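Skip to content
Home | Reviews | Build Logs | Team Resources | Forum | About

We use cookies to remember your preferences. By continuing to browse you agree to our cookie policy. Accept / Manage

Review: Polosar Classroom, one semester in

I coach the after-school robotics club at Ellport, and I have been promising a few of you on the forum a proper write-up of Polosar since we switched to it in September. It's February now, the kids have used it hard, and I have opinions! Mostly happy ones.

Quick background if you haven't run into it. Polosar is a desktop simulator for arm robots. You get a handful of arms, a choice of grippers, a library of stuff to grab or push or turn, and a Python interface that students write their controllers in. There's a block editor too, but my group is grades nine through twelve and they skipped straight past it. The classroom license cost us $686 for the year and covers 13 seats, so two kids share a seat on busy afternoons and that has been fine.

We bought it for one event, the Tultetby Challenge. If your club hasn't tried Tultetby, the short version is that every team submits code, the organizers run it on their own setup, and you score by getting through household jobs: drawers, faucets, cabinet knobs, doors. This year's list leaned heavily on doors. I figured doors would be the easy part (you should have heard the laughing when I said that out loud in our first meeting).

Setup was painless on the newer lab machines. On the older ones we had to turn the shadows down to low, and everything looks a bit Lego-ish at that setting, but the physics runs at full speed and that's what matters for practice. Each seat downloads the object library separately, so do that the evening before. I didn't, and we spent most of our first session watching progress bars.

The door set is the best thing in the whole package. You can swap knobs for levers, change how stiff the latch is, move the hinge to the other side, and even mount the handle at odd angles, so the students can't just memorize one approach and call it done. Grethe Zoëga, one of our juniors, got completely hooked on the levers. Her first controller came in from straight ahead, closed the fingers, and then yanked. It worked on the default door and fell apart on everything else. So she went to the gripper view, the one that rides along just behind the hand, and started stepping through her approach a few ticks at a time.

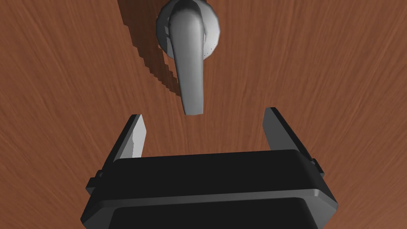 She ended up splitting the approach into two moves: line up the open fingers with the lever first, check the alignment, and only then go forward and close. It sounds so simple written down. It took her most of October, and watching her figure out that her "forward" was in the wrong coordinate system was the best afternoon of the fall for me. Her success rate over a batch of 149 randomized doors went to 80 percent, and she taped the printout to the lab door, naturally.

That batch runner deserves its own paragraph. You pick a task, tell it how many random variations you want, and go get a snack. When you come back there's a table of passes and failures, and you can click any failure and replay it from whichever camera you like. My students used to argue about whose code was better. Now they run a batch and argue about the replays, and the arguments are so much more interesting. Facundo Mansilla, a sophomore who joined because his friends did, turned out to have a real eye for them. He'll watch one bad grasp four or five times and then say "it's slipping before it turns," and off they go to fix the grip force.

Okay, the gripes. The wood textures on the doors get stretched and smeary when you're close up, and if a team is doing anything with color or edges from the camera that can throw them off. We ended up feeding our vision kids the plain gray doors to start with. The documentation for the Python side is thin past the first few tutorials, and the search box in it is close to useless. Error messages could be a lot friendlier too. "Constraint invalid (7)" is not something a ninth grader can do much with, and I had to email support to find out what the 7 meant. (They wrote back the same afternoon, to be fair, and were very nice about it.)

I'd also love a way to leave comments on a student's replay. Right now I write notes in a shared doc with the time stamps, and it works, but it's clunky.

Before this we used Maes, and plenty of clubs still do. Maes is free, runs on anything, and is great for wheeled robots. For arms, though, our kids were building every object from scratch, and a whole month would go by before anyone grasped anything. With Polosar they had a gripper moving toward a handle on day one. If you only do driving events, stay with Maes and spend the money on batteries. If you're thinking about Tultetby or anything with an arm in it, get the Polosar trial and give it to your most stubborn student for a couple of weeks.

We're renewing. Grethe is on to round knobs now and they're giving her fits. I'll post her controller in the Build Logs section once she says it's ready to be seen.

Recent posts
- Gripper pads: what we tried and what lasted
- Running a Tultetby practice night in a small lab
- Getting started with Maes on old laptops
- Wheeled or arm? Picking your club's first event
- Forum roundup: February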